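Kodikara 가정환경 조작 시험 이상 동작 검토 회의록

일자: 2018. 9. 12. (수)
장소: Rakside 2층 소회의실
주관: 시험파트
참석: Rokeya Ranasinghe(안전 담당, 의장), 시험파트, 제어파트, 기구파트, 소프트웨어파트, Niltar 기술지원(전화 참석)
불참: Hiltix(서면 의견 제출)
배포: 참석자 전원, 품질파트

1. 전 회의록 확인

전 회의록은 수정 없이 승인함. 미결 항목 중 양팔 간섭 영역 재설정 건은 제어파트에서 완료 보고하였고 종결 처리함. 비상정지 스위치 연장선 교체 건은 부품 입고 지연으로 이월함.

2. 경과 보고

시험파트에서 냉장고 넣기·꺼내기 시험 중 발생한 이상 동작을 보고함. 시험은 식탁 위의 물품을 냉장고로 옮기거나 냉장고 안의 물품을 꺼내는 순서로 구성되며, 조작자는 원격 조종석에서 양팔을 조종함. 안전요원은 별도로 로봇 옆에 위치함.

동일 절차를 16회 수행하였고, 이 중 3회에서 우측 팔이 냉장고 안에 들어간 상태로 보호정지에 진입함. 앞의 두 건은 조작자가 정지를 해제하고 팔을 빼내어 정상 종료함. 마지막 건에서는 정지 해제 직후 조작자 명령이 없는 상태에서 팔이 선반 쪽으로 움직였고, 안전요원이 비상정지를 눌러 멈춤. 인명 피해는 없음. 선반 및 용기 파손도 없음.

로그상 보호정지 진입부터 해제까지 12초가 소요됨. 이 구간에 조종석과 팔 제어기 사이의 명령 패킷이 누락되었고, 제어기 버퍼에는 정지 이전 목표 자세가 남아 있었음. 해제와 동시에 남은 목표가 실행된 것으로 제어파트는 판단함.
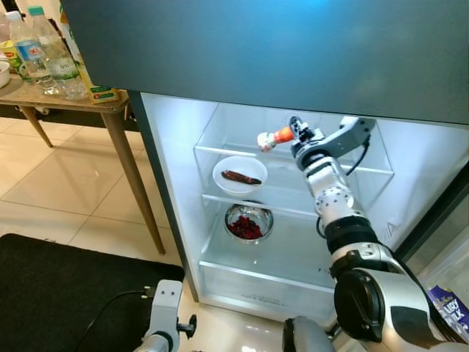

사진 1. 냉장고 상단 선반 위에서 병을 눕혀 잡은 우측 진입 팔. 손목 브래킷 끝에 검은 케이블이 늘어져 있음.

의장은 보호정지 자체와 해제 후 이동을 별개 사안으로 다룰 것을 지시함. 전자는 3항과 4항, 후자는 5항에서 논의함.

3. 손목부 케이블

기구파트 의견. 손목 브래킷에서 나온 케이블은 팔 쪽으로 되돌아오는 구간에서 고정점이 없음. 팔꿈치를 낮추고 손목을 눕혀 선반 사이로 들어가면 이 구간이 선반 앞단이나 안쪽 벽에 닿을 수 있음. 케이블이 걸린 상태에서 손목이 더 회전하면 외력 감지값이 올라가 보호정지로 이어질 수 있음.

시험파트에서 반론을 제기함. 보호정지 세 건 중 케이블 접촉이 육안으로 확인된 것은 첫 건뿐임. 나머지는 안전요원의 위치에서 냉장고 안쪽이 팔에 가려 확인하지 못하였음. 케이블만을 원인으로 단정할 근거가 부족하다는 의견임.

제어파트에서 외력 추정값 그래프를 제시함. 첫 건은 손목 회전 축에서 완만히 상승하다 임계값을 넘었고, 나머지는 짧은 첨두값으로 넘음. 파형이 다르므로 같은 원인으로 묶기 어렵다는 데 참석자들이 동의함. 짧은 첨두값은 그리퍼 또는 물품이 선반 모서리에 부딪힌 경우와 유사하나, 통신 누락 후 보간 오류로도 같은 파형이 나올 수 있음. Niltar 기술지원은 제어기 내부 로그 없이는 두 경우를 구분할 수 없다고 답변함.

결정 사항:
- 케이블 여유를 4 cm로 줄이고 손목 링크에 고정 클립을 추가함. 손목 전 회전 범위에서 당김이 없는지 수동으로 확인한 뒤 적용함.
- 좌측 팔에도 동일하게 적용함. 좌측은 이상이 없었으나 형상을 다르게 유지할 이유가 없음.
- 제어기 내부 로그를 추출하여 Niltar에 전달함. 시험 구간 외 데이터는 제외함.

4. 시험 공간 배치 및 접근 경로

시험파트에서 현재 배치를 설명함. 냉장고와 식탁이 같은 공간에 있고, 로봇 앞 바닥에 검은 매트가 깔려 있음. 식탁 위에는 컵라면, 생수병, 주스 팩, 과일을 담은 흰 그릇 등이 놓임. 물품 위치는 매 회 동일하게 맞추지 않으며, 이는 시험계획서상 의도된 조건임.

의장 질의: 식탁 위 물품이 많은 상태에서 안전요원이 팔의 경로를 예측할 수 있는가.
시험파트 답변: 식탁 구간에서는 가능함. 냉장고 구간에서는 문이 열린 방향에 따라 시야가 제한됨.

의장 질의: 안전요원이 냉장고 문 쪽으로 몸을 기울이는 일이 있는가.
시험파트 답변: 절차서에 금지되어 있지 않음. 물품이 떨어질 것 같으면 손을 뻗은 사례가 있음.

의장은 이를 중대 지적 사항으로 분류함. 물품 낙하는 허용하며, 팔 구동 전원이 살아 있는 동안 냉장고 내부 및 문 안쪽으로 손을 넣는 행위를 금지하도록 절차서를 개정하기로 함. 소프트웨어파트에서 유리 용기가 떨어질 경우의 처리를 질의하였고, 시험 물품에서 유리 용기를 제외하기로 함.

냉장고를 식탁에서 더 떨어뜨리는 안도 논의함. 이동 거리가 늘어나면 기존 데이터와 조건이 달라진다는 소프트웨어파트 의견이 있어 채택하지 않음. 대신 바닥에 안전요원 대기 위치를 테이프로 표시하고, 그 위치에서 팔을 뻗어도 냉장고 문에 닿지 않는 거리를 확보함. 표시 위치는 안전 담당이 현장에서 확인한 뒤 확정함.

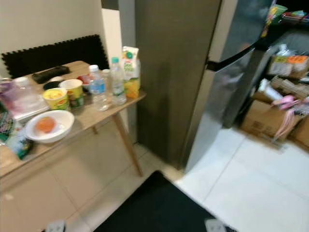 5. 정지 해제 후 무명령 이동

제어파트 설명. 현행 해제 절차는 조종석 페달을 밟은 상태에서 해제 버튼을 누르는 방식임. 해제 시점에 조종 장치의 현재 자세와 팔의 현재 자세를 비교하지만, 버퍼에 남은 목표는 비교 대상에 포함되지 않음. 통신이 정상이면 버퍼가 곧바로 갱신되어 문제가 드러나지 않음. 통신 누락 상태에서 정지하면 이전 목표가 유지됨.

Niltar 기술지원은 제어기 펌웨어가 보호정지 시 버퍼를 비우지 않는 것이 사양이라고 확인함. 상위 소프트웨어에서 버퍼 초기화 명령을 보내는 것이 권장 방식이며, 해당 명령은 현재 버전에서도 사용할 수 있음. 제어파트는 인계받은 연동 문서에 이 명령이 누락되어 있었다고 기록을 요청함. Niltar 측은 문서 개정본 발송 여부를 확인하여 회신하기로 함.

논의 내용:
- 해제 전 버퍼 초기화를 필수 조건으로 하고, 초기화 응답이 없으면 해제를 거부함. 전원 동의.
- 해제 후 첫 구간의 속도 제한. 제어파트는 저속 제한을 제안하였고, 시험파트는 조종 감각이 달라져 오조작이 늘 수 있다고 우려함. 제한을 적용하되 화면에 저속 상태를 표시하는 것으로 조정함.
- 조작자 단독 해제 금지. 안전요원의 구두 확인 후 해제하도록 함. 이를 버튼 두 개로 구현하자는 의견은 배선 변경이 필요하여 보류함.

의장은 버퍼 초기화가 적용되고 검증될 때까지 냉장고 안으로 팔이 진입하는 시험을 전면 중지하도록 지시함. 식탁 위에서만 이루어지는 시험은 저속 조건에서 허용함.

6. 그리퍼 파지 유지

Hiltix 서면 의견을 시험파트가 대독함. 그리퍼는 명령이 끊기면 마지막 파지력을 유지하도록 설정되어 출하됨. 이 설정은 물품 낙하를 막기 위한 것이며, 손가락 끼임 위험이 있는 환경에서는 사용자가 위험성 평가를 거쳐 설정을 변경할 수 있음.

안전 담당은 사람이 물품을 건네받는 시험이 10월에 계획되어 있음을 지적함. 이 시험에서는 파지 유지가 끼임 상태의 지속으로 이어질 수 있음. 반면 냉장고 시험에서 정지 시 바로 열리게 하면 용기가 선반이나 팔 위로 떨어짐. 단일 설정으로 양쪽을 만족시키기 어렵다는 데 이견 없음.

소프트웨어파트에서 시험 종류별로 설정 파일을 분리하는 안을 제시함. 의장은 설정 파일 선택 오류 가능성을 들어, 시작 화면에서 현재 파지 정책을 표시하고 조작자가 소리 내어 읽는 절차를 함께 둘 것을 조건으로 승인함.

패드 상태도 확인함. 기구파트가 패드를 분리하여 점검한 결과 찢김은 없음. 교체 주기는 별도로 정해진 바 없으며, Hiltix에 권장 주기를 문의하기로 함.

7. 손목 카메라 영상의 밝기

보호정지 원인을 영상으로 확인하려 하였으나 손목 카메라 영상만으로는 판단이 어려운 구간이 있음. 어두운 구간에서는 그리퍼 패드와 잡고 있는 가는 흰 막대 정도가 뚜렷하고, 뒤쪽은 거의 검게 나와 주변 물체의 윤곽을 구분하기 어려움. 가까운 검은색 광택면도 가장자리와 표면의 작은 반사 위주로 보임.

소프트웨어파트는 노출을 고정값으로 사용하고 있다고 설명함. 자동 노출은 냉장고 내부 조명처럼 밝은 영역에 들어갈 때 밝기가 크게 흔들려 이전에 제외하였음. 시험파트는 조작자가 손목 영상을 보조 화면으로만 쓰고 있으나, 팔이 머리 카메라 시야를 가릴 때는 사실상 유일한 영상이 된다고 보고함.

보조 조명 부착안은 기구파트에서 반대함. 손목부에 배선이 추가되며, 3항에서 정한 케이블 정리 방향과 맞지 않음. 우선 노출 범위를 제한한 자동 노출을 시험하고, 결과가 부족하면 조명을 재검토하기로 함. 비교용 녹화는 방 조명을 켠 조건과 끈 조건으로 나누어 실시함.

아울러 영상 밝기가 기준 이하이면 조작자 화면에 경고를 띄우는 기능을 요청 사항으로 등록함. 기준값은 미정임.
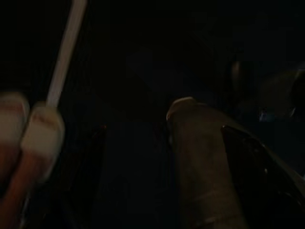

8. 조치 항목

8-1. 손목 케이블 고정 클립 추가, 양팔 적용. 담당: 기구파트. 기한: 다음 회의 전.
8-2. 제어기 내부 로그 추출 및 Niltar 송부. 담당: 제어파트. 기한: 금주 내.
8-3. 정지 해제 전 버퍼 초기화 구현 및 응답 확인. 담당: 제어파트. 기한: 다음 회의 전. 통신을 강제로 끊은 상태의 재현 시험 결과를 첨부할 것.
8-4. 해제 후 저속 제한 및 화면 표시. 담당: 제어파트, 소프트웨어파트. 기한: 8-3과 동일.
8-5. 절차서 개정(손 진입 금지, 유리 용기 제외, 구두 확인 후 해제). 담당: 시험파트. 검토: Rokeya Ranasinghe.
8-6. 안전요원 대기 위치 바닥 표시. 담당: 시험파트. 현장 확인: Rokeya Ranasinghe.
8-7. 파지 정책별 설정 파일 분리. 담당: 소프트웨어파트. 기한: 10월 전달 시험 착수 전.
8-8. 패드 권장 교체 주기 문의. 담당: 시험파트.
8-9. 제한 자동 노출 비교 녹화. 담당: 소프트웨어파트.
8-10. 연동 문서 개정본 발송 이력 회신. 담당: Niltar 기술지원.

9. 기타

품질파트에서 본 건을 아차사고로 등록할지 문의함. 의장은 해제 후 이동 건을 아차사고로 등록하고, 앞의 두 건은 설비 이상으로 분류하도록 회신함. 제어기 로그 분석 결과에 따라 분류를 변경할 수 있음.

비상정지 스위치 연장선은 입고 즉시 교체하고 교체 후 동작 확인 기록을 남기기로 함.

차기 회의는 8-3 재현 시험 완료 후 시험파트가 소집함.

작성: 시험파트
확인: Rokeya Ranasinghe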